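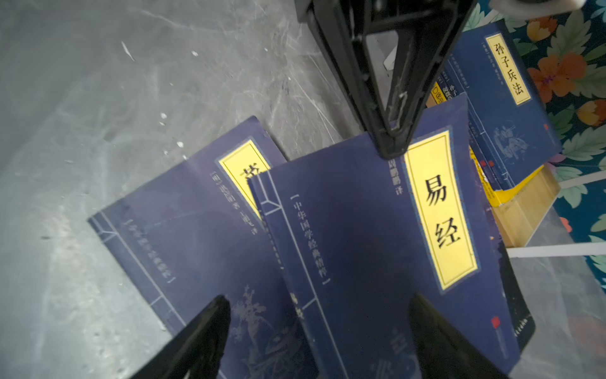
I own too many books for the amount of shelf I have, and every March I get the urge to fix that in one afternoon. This year I finally worked out a way of doing it that doesn't end with me sitting on the floor at midnight reading old cookbooks (well, mostly). The trick for me was starting with the ones that look alike. The blue paperback 易经 is a good case - navy cover, yellow title label, printed to look like an old thread-bound book - and its neighbor underneath has the same design. If you stack a series like that without looking, you'll spend ages later figuring out which volume is which, so they get pulled out first and kept together.

I have 151 books in the big bookcase in the hall, and I'm leaving those alone today. What follows is for a little shelf, the two-level kind you put in a corner and then overfill.

What you need

A dry cloth, a soft brush (mine is a clean makeup brush, don't judge), a box for the books that are leaving, and a bit of floor. I also keep a pair of Selteck bookends handy. Any bookends will do, even a heavy jar.

Step 1: Take the books down

Put them on the floor, flat, covers up. I used to make towers and then knock them over with my elbow, so now I spread out and live with the mess for an hour. Wipe the empty boards while you can get at them. You'll be amazed at the fluff!

Step 2: Clean each one as you pick it up

Hold the book closed and firmly, and brush the dust along the top from the spine outward. If you brush toward the spine you push it all down into the binding. Thick books fan open a bit when you grab them by the middle, so get a good grip. And if there's a ribbon bookmark, like the lavender one on one of my dark blue books' worth of bedtime reading, tuck it back between the pages before you shelve it. They fray so fast when they're left poking out.

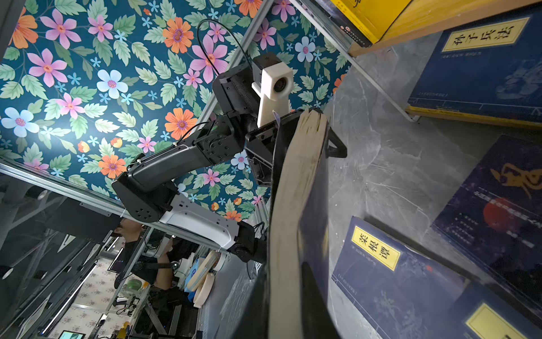
Step 3: Decide what stays

I'm soft about this, so I've got a rule. I get 3 seconds per book. If I can't say why I want it, it goes in the box, and the box goes to Valtonen, the secondhand place near my bus stop that gives store credit. (Yes, I come home with more books. We're not discussing it.)

Anything I'm unsure of gets a sticky note with the month on it. If the note is still there next spring, that's my answer.

Step 4: Put back the upright ones first

Start at one end of the top level and work across. Stand the sturdy ones up, tallest toward the end, and don't pack them so tight that you have to yank them out by the top of the spine. You should be able to slide a finger in beside each book. I push them back until they touch, then pull them forward so the spines line up, and that one little thing makes the whole shelf look cared for.

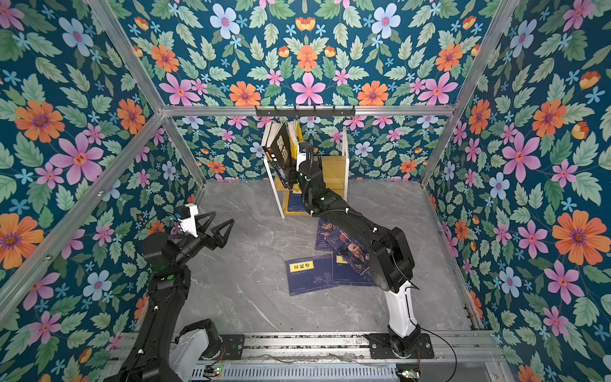
Sorting by how often I reach for things has worked better for me than going by author or color. Top level is for what I'm reading now or use every week, lower level is for the rest. Big loud lettering goes up top too, in my house: the black cover with the large yellow letters can be spotted from the doorway, so it stands upright up there, and a dark blue one can go below. The navy pair on the floor goes back in together, and the one with the gray-haired man on its cover I left till last, mainly so I could read the back of it first.

Step 5: Deal with the leaning

A half-full shelf leans. A slight tilt for an evening is fine, but leave it for months and the covers warp. Slide a bookend in, or lay two or three books flat at the open end to hold the others up. Flat is also the kindest way to keep really heavy books. I have a Bavari atlas of more than 1000 pages that has never once stood up straight in its life.
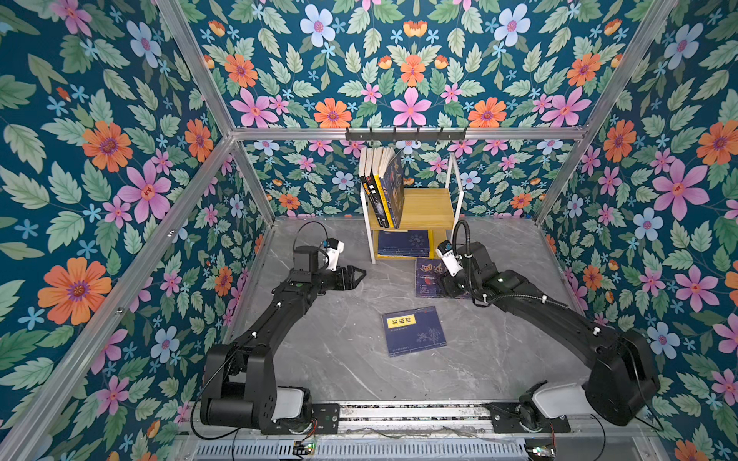 Do I need to fill the whole shelf?

Please don't! Leave a gap on each level for the books that are going to turn up, and put your bookend where the gap starts. Mine is usually a hand's width wide in spring and gone by summer.

How often should I do this?

A proper clear-out once a year is plenty for me, with a quick dust whenever I'm looking for my Pinda crossword book and can't find it.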